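Pultow lab wants 90 hours of hands at work before it trains anything

By Encarnación Esteban

PULTOW — The job today is picture frames. Pick one up, turn it over, put it back on the sheet, do it again. By lunch the people at Zundelex will have been at it since 6 in the morning, and the afternoon crew takes over with the same frames and the same white sheet.

Zundelex, the small automation outfit in the old Benavides building on the east side of town, has started what it calls the Trellum set: a big pile of recorded examples of ordinary household jobs, all done by people holding a pair of grippers, one in each hand. The plan is to feed the whole pile to a learning system later this year. No arm moves on its own yet. First the examples, then the training.

"Everybody wants to see the robot do it," said Ingvar Þórarinsdóttir, who runs the recording floor. "I want to see a person do it 80 times first, and do it a bit different each time."

That number is the quota. Each task in the set gets 80 good takes before it's signed off, and a take only counts if both grippers stay tracked the whole way through. Lose one behind an elbow for a second and the take gets tossed. Þórarinsdóttir said the throw-away rate was bad in the first weeks, better now, and she didn't want to give a figure.

The list has 40 tasks on it. Folding cloth napkins, putting lids on jars, sorting spoons, threading a belt through loops (dropped for now, too slow, may come back). The frame job is one of the harder ones, she said, because it takes both hands working together and the thing is flat. A flat thing on a flat surface gives a gripper very little to get hold of.

Operators work face to the table with a gripper in each fist, and the recording picks up where the jaws go and when they close. The pace is slower than you'd expect. One jaw comes in on the left edge, the other lines up on the right, and only then does anybody try to lift.
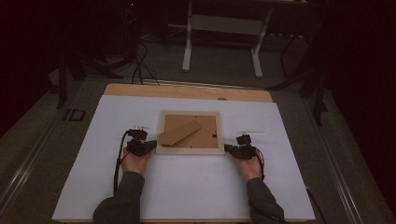 What counts as a good take

Start with the frame flat on the sheet. No touching it with fingers, grippers only. End with it flat on the sheet again and both jaws clear. In between the operator picks the way, and that's on purpose. Some slide the frame toward themself first. Some tip it up on one edge and let the other hand catch it. Þórarinsdóttir said a system that only ever sees one way of doing it falls apart as soon as the frame is two inches over from where it used to be.

So the start position gets moved between takes. A bit left, a bit up, turned some. Face up for part of the batch, face down for the rest. The face-down starts are harder to grade, she said, since the easel stand on the back can swing out and change the shape of the whole thing partway through the move. Those takes stay in unless the stand gets bent.

Mistakes stay in too, some of them. If an operator drops an edge and recovers, the take is kept and tagged. If the frame ends up on the floor it's out. There was an arguement about that early on, with part of the team wanting clean takes only. The tagged ones won.

Sore wrists

The grippers aren't heavy but they aren't nothing either, and a shift is a lot of holding your arms out. Operators switch off every 40 minutes. One of the morning crew said the wrists are fine, it's the shoulders that go. Another said the boring part is the reset, not the task — putting everything back, checking the cables are out of the way, calling the start, waiting for the tone.

The company is hiring. Eight operators on the floor at the moment, more wanted before December. No experience needed, and Þórarinsdóttir said left-handed people are especially welcome as the set so far leans heavily to the right. Training is one shift with someone watching. Most new people get the hang of the jaws in an hour or so and then spend the rest of the day learning to slow down.

Pay wasn't disclosed. The posting on the front door says "competitive."

What happens next

Once the set hits 90 hours of kept recordings, collection stops and training starts. The first test will be on four tasks only, the frame flip being one, and the bar is modest: the system has to finish the job more often than it doesn't, on frames it hasn't seen. Different size, different backing. After that the team goes through the failures and decides which tasks need more examples.

Þórarinsdóttir expects the frame job will be one of them. She's already set aside a box of extra frames, bought second-hand, some with the stand glued on crooked. Those are for later.

Part of the finished set may be shared with schools. Zundelex hasn't said how much, or on what terms, and a spokesman said it's "being looked at." Recordings are taken pointed down at the table and faces are not part of what gets kept, he said. Operators sign a form on there first day.

Neighbors in the Benavides building have had one complaint so far, over the start tone, which carries through the wall. The tone has been turned down.

Open evening for anyone who wants to try the grippers is planned for December, 6 p.m., side entrance. Wear sleeves you can push up. Sign-up sheet is at the front desk and there were still spaces when we left.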